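Evaluation of the Bolitz Hand-Held Gripper Kit
Project report, group 2
Chanida Sombatkul, Kittipong Srithong, Thảo Lã
Submitted June 3, 2019

Our assignment was to decide whether the department should buy the Bolitz kit for next year's course. The sales sheet says a pair of hand-held grippers lets "anyone" record desk tasks for a robot to learn from, with no training needed. We doubted that from the start. The price is 3,000 for the pair, and spare fingers are extra.

We picked a plain task, putting desk items into a clear organizer, and recorded 112 runs. 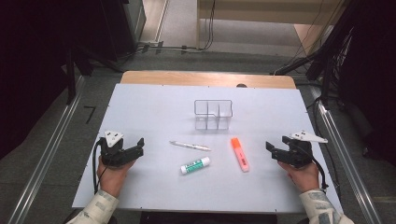
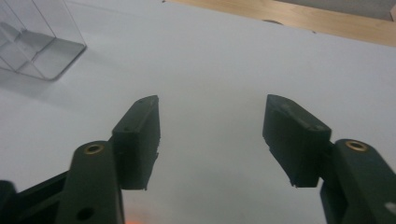
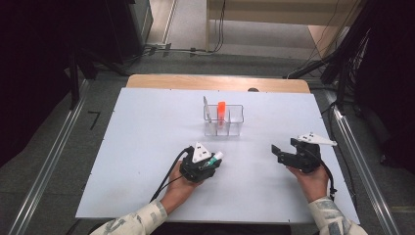 Setup time is missing from the sales sheet, and it was our biggest cost. Thảo spent most of the first afternoon getting both grippers to record together. Each one also has its own black cable, and for a two-handed task we think that is a poor choice – you plan your reach to suit the cable as much as the object. The inner faces of the finger pads have small notches and chips along their lower edges, which we would not expect at this price. We can't say if they came that way, as we did not inspect the parts on arrival.

The "no training" claim did not hold up for us. Kittipong had to throw out most of his early runs, and thin items like the pen gave all three of us trouble.

Bolitz says its software rejects bad runs by itself. It passed several that we had marked as failures. We asked support how the check works and were sent the sales sheet again.

We do not recommend buying in September. A short rental would be fair, if Bolitz will include a spare set of fingers.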